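Trerance project: progress report to the Hestton Fund
Thu 26 December

Work package two: picking from a moving belt

Summary of the period

The aim of this work package is to find out whether a gripper policy trained on a stationary belt can be carried over to a moving one with a small amount of extra data. We can report a first result, which is positive at low belt speeds and poor at the highest speed we tried. Spending is in line with the plan apart from one item, given at the end.

The training set now holds 3000 stationary-belt episodes, which was the target in the proposal. We also have 574 moving-belt episodes against a target of 700. The shortfall comes from the weeks lost when the belt motor controller had to be sent back to Zaltano for repair. Collection has restarted and the remaining episodes should be finished well before the next report.

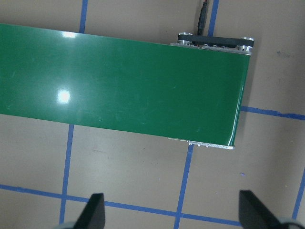 Positions are recorded by cell. Each episode is logged with the cell in which the object started and the cell in which the gripper closed, and the two are compared when we sort failures. The cells are marked out on the table in blue tape, which runs up to the belt on both sides. The tape edges are not perfectly straight and we treat a cell as a label for sorting, with the measured position taken from the arm itself. We considered printing a proper mat and decided against it, as relaying tape is quick and the policy does not use the lines as a target.

Method

The baseline policy is trained on stationary episodes only. The adapted policy starts from the same weights and is then trained further on moving-belt episodes. We made one change to the method in the proposal. The original plan gave the policy the belt speed as a number. In practice the speed reading lagged behind the belt after each start, and the policy learned to wait for it. We now give it a short run of past wrist images and leave the speed out. This removed the waiting and made the software simpler.
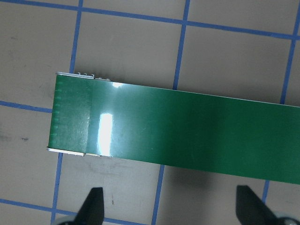 Glare has been the main source of error. The baseline policy tended to aim short when an object passed through a bright patch, and the adapted policy still does so, though less often. The green surface is glossy and the overhead lights show up on it as a tall white streak when the wrist is at a low angle. We tried random brightness changes in training, which had little effect. Pasting synthetic highlights on to the training images worked better and is now part of the standard recipe. A matt belt would be the simple cure, but the partner sites will have shiny belts too and we would like the method to cope.

Results

At the slow setting the adapted policy performed nearly as well as the baseline does on a stationary belt. At the middle setting it was clearly worse but still usable. At the fast setting most attempts failed, usually because the fingers closed behind the object. Using only 30 moving-belt episodes for the extra training gave most of the gain at the slow setting and almost none at the middle one. We had expected a more gradual change and will repeat this test with a different choice of episodes before drawing anything from it.
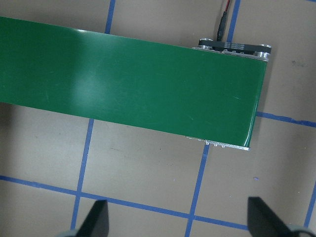 The comparison with the Shimada planner, promised for this period, has been moved to March. The planner needs a calibrated belt model and ours was out of date after the repair. The calibration has been redone and checked at the slow setting only.

Budget

The overspend is on replacement finger pads, which wear faster on moving-belt work than we allowed for. We propose to cover it from the travel line and ask for the Fund's agreement to do so.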